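保険更新前 自主点検表(小規模宿泊・店舗併設棟用) 記入済み・コメント付き
対象:Biwott館 本館および離れ
証券番号末尾:3621
点検者:Chepkoech Kirui
立会:Annatjie Rampersad(代理店Sinthorpe)
用紙:Sirnura配布の更新前点検票に、こちらで欄外コメントを追加

記入にあたって

判定は「適」「否」「保留」で付けた。元の用紙には「適」と「否」しかない。見ていないものに適を付けるのは嫌なので、保留の欄は自分で線を引いて足した。Sirnuraの担当窓口は保留を「未記入として扱う可能性がある」と言っている。可能性がある、では困るので書面で返事をくれと頼んだが、11月の時点でまだ来ていない。

コメントは点検当日のメモをほぼそのまま写した。口調が荒いところは気にしないでほしい。次に点検する人が同じところで引っかからないようにするためのものだ。

1 出火防止

1-1 厨房のコンロ周囲に可燃物がないこと
判定:適
当日は適。ただし点検日を前もって全員に知らせてあったのだから、片付いているのは当たり前だ。この項目は抜き打ちで見なければ意味が薄いと思う。朝食の仕込みが終わった直後、午前9時ごろの状態を別の日に見たい。

1-2 換気フードの油脂清掃記録があること
判定:保留
記録はある。あるが、全部同じ筆跡、同じインクで、日付の間隔まできれいに揃っている。まとめて書いたと断定はしない。ただ、火災のあとに調査員がこれを見たら何と言うかは想像がつく。清掃業者の作業報告書があれば、そちらの写しを綴じること。

1-3 延長コードの多重接続がないこと
判定:否
離れの帳場、机の裏。タップの先にさらにタップが挿してある。去年の点検票では「適」になっていた。去年は机を動かさずに見たのだろう。即日外してもらい、コンセント増設の見積もりを依頼した。

1-4 暖房器具の周囲に所定の離隔があること
判定:適
用紙には離隔の数字が書いていない。「所定の」と言われても、どこの所定なのか。器具の取扱説明書に従って見た。説明書が残っていない一台は使用中止にして倉庫へ。

1-5 喫煙場所が指定され、吸い殻入れに蓋があること
判定:適
蓋はある。水も入っている。指定場所以外に吸い殻が落ちていないかを見る欄がないので欄外に書くが、裏口の側溝で見つけた。宿泊客か出入りの業者かはわからない。

2 感知・警報・消火

2-1 全客室に煙感知器が設置されていること
判定:適
設置はされている。機種はLitance。試験ボタンを押して全室鳴動を確認した。

2-2 感知器の交換期限内であること
判定:否
本館の廊下側に期限の切れたものが混じっている。試験ボタンで鳴るから大丈夫だと言われたが、ボタンで確かめられるのは音が出るかどうかで、煙を感知するかどうかは別の話だ。全数を一度に交換し、交換日を本体の側面に書く。

2-3 連動型感知器の通信が有効であること
判定:保留
Litanceの販売店の資料には、連動型に替えると保険料が下がると読める一文がある。Rampersadさんにその場で聞いたところ、今の契約にその割引はないという返事だった。次年度の商品で入るかもしれない、とも言われたが、「かもしれない」で設備投資はしない。安全のために替えるかどうかは、割引と切り離して決める。

2-4 消火器の設置場所と本数が図面と一致すること
判定:否
図面のほうが古い。本館の階段下にあるはずのものが食堂の入口に移っている。食堂のほうが実際に使いやすいとは思うが、図面を直さずに動かしたのはまずい。標識も元の場所に残ったままだった。標識を移し、図面を訂正し、訂正した人の名前を入れること。

2-5 消火器の前に物が置かれていないこと
判定:適
これも点検日を知らせてあった。1-1と同じ意見。

3 水損・凍結

3-1 給水管の露出部に保温材があること
判定:否
離れの北側、屋外立ち上がりの保温材が裂けている。テープで巻いてあったがテープごと剥がれていた。凍結による管の破裂そのものの修理費と、漏れた水で濡れた床や家財の損害は、証券の上で別々の扱いになっている。片方が出るからもう片方も出ると思い込まないこと。ここは何度読んでも紛らわしく、わざとやっているのかと疑いたくなる。

3-2 止水栓の位置を従業員が知っていること
判定:否
夜勤の人に案内してもらったら、着いたのはガスの元栓だった。責める気はない。教わっていないだけである。止水栓の蓋に青い札を付け、夜勤の引き継ぎに入れる。

3-3 洗濯室の給水ホースに膨れ、ひび割れがないこと
判定:保留
洗濯機が壁に寄りすぎていて裏が見えない。動かすには二人要るし、当日は稼働中だった。見えなかったので保留。去年はここも「適」。

3-4 屋根、樋、排水口に詰まりがないこと
判定:適
樋は見た。屋根は地上から双眼鏡で見ただけなので、適と書くのは少し気が引ける。業者の写真付き報告を次回までに取る。

4 客室内の物品と預かり品

4-1 備品台帳と現物が一致すること
判定:保留
台帳は「寝具一式」「家電一式」という書き方で、これでは一致も不一致も判定できない。事故のあとで「一式」の中身を証明するのはこちらの仕事になる。品名、購入時期、購入額、置き場所。最低でもこれだけは書く。領収書のないものは、ないと書く。

4-2 客室の状態を記録した写真があること
判定:適
部屋ごとに撮影し、事務所の外に置いた媒体にも複製を取った。以前は事務所のパソコンにしか入っていなかった。事務所が燃えたら証拠も一緒に燃える。
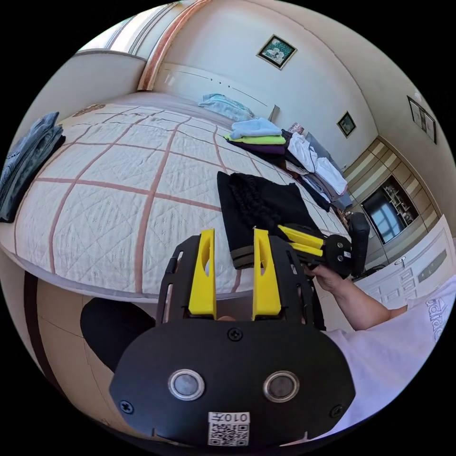
宿泊客が部屋に置いていった衣類や身の回り品は、施設の家財補償で支払われるのか。

原則として、施設が契約している家財補償の対象は施設の所有物に限られ、客の持ち物は入らない。施設側に法律上の賠償責任がある場合に、賠償責任の補償のほうで扱われる。フロントで正式に預かった品はさらに別で、受託品の特約が付いているかどうか、付いているなら限度額がいくらかを証券で確認する。口頭の説明で済ませず、該当する約款の条番号を聞いて控えておくこと。

4-3 忘れ物、預かり品の保管場所に施錠があること
判定:否
鍵はある。鍵が棚の横のフックに掛かっている。施錠されていると言えるのか、Rampersadさんとしばらく言い合いになった。彼女は「施錠設備あり」で通ると言い、私は通らないと思う。こちらの点検票なので否にした。鍵はフロントの金庫に移す。

4-4 預かり品の受付票を発行していること
判定:適
受付票の裏に「紛失、破損の責任は一切負いません」と刷ってある。これを刷っておけば責任がなくなると信じている人が館内に多い。そう書いただけで責任が消えるとは、私は思わない。印刷し直す前に文面を専門家に見てもらう。

5 通路・転倒・人身

5-1 階段の手すりにぐらつきがないこと
判定:否
本館二階の踊り場。体重をかけると動く。軽く触っただけではわからない。点検票には「目視」とあるが、手すりを目で見て何がわかるのか。

5-2 浴室床の滑り止めが有効であること
判定:保留
乾いた状態では滑らない。濡らして見る時間が取れなかった。次回は清掃中に立ち会う。

5-3 避難経路に物が置かれていないこと
判定:否
非常口の前に折り畳み椅子が立てかけてあった。点検日を知らせてあってもこれである。

5-4 夜間照明が点灯すること
判定:適
午後7時に戻って確認した。昼に見て適と書くのはやめてほしい。去年の票の点検時刻は午前中になっている。

6 契約内容の確認

6-1 保険金額が再調達価額と見合っていること
判定:保留
建物の評価額は契約時から動かしていない。その間に離れの改修をしている。割合にして評価額の100パーセントで契約しているから十分だ、という説明を受けたが、もとの評価額が古ければ古い数字の100パーセントでしかない。再評価を依頼した。仮に実際の価額に対して40パーセント足りなければ、契約の方式によっては一部の損害でも支払いが減らされることがある。うちの契約がその方式かどうか、これも書面で回答待ち。

6-2 自己負担額を担当者が把握していること
判定:否
三人に聞いて三人とも答えが違った。火災、風災、水濡れで額が違うのだから無理もない。一覧にして帳場の引き出しに入れる。

6-3 用途の申告が実態と合っていること
判定:否
離れの一階を土産物の売場に使い始めたことが申告されていない。売場といっても小さな棚だから、という声があるが、棚が小さいかどうかを決めるのはSirnuraであって、こちらではない。更新手続きと一緒に通知する。

6-4 事故時の連絡先が掲示されていること
判定:適
番号にかけてみた。つながるまで5分待たされ、音声案内の最後に別の番号を読み上げられた。掲示は新しい番号に差し替え済み。差し替えたので適にしてあるが、かけてみるまでは誰も疑っていなかった。

代理店側コメント(Rampersad記入)

全体として昨年より厳しい判定と感じます。4-3および5-1は引受上ただちに問題となるものではありません。ただし5-1については早期の補修をお勧めします。6-3の通知は更新を待たず、先にお送りください。

点検者の返答(Kirui記入)

引受上問題にならないことと、支払いのときに問題にならないことが同じなのか、4-3と5-1についてそれぞれ回答がほしい。6-3は了解、先に送る。

是正の期限

即日:1-3(接続の解消)、5-3、4-3
更新手続きの前:2-2、2-4、3-1、5-1、6-3
次回点検まで:1-2、3-3、3-4、4-1、5-2、6-2
先方の回答待ち:3-1の補償範囲、6-1、保留欄の扱い

是正が済んだ項目は、済んだ日と確認者を本票の余白に書くこと。「対応済み」の判子だけのものは受け付けない。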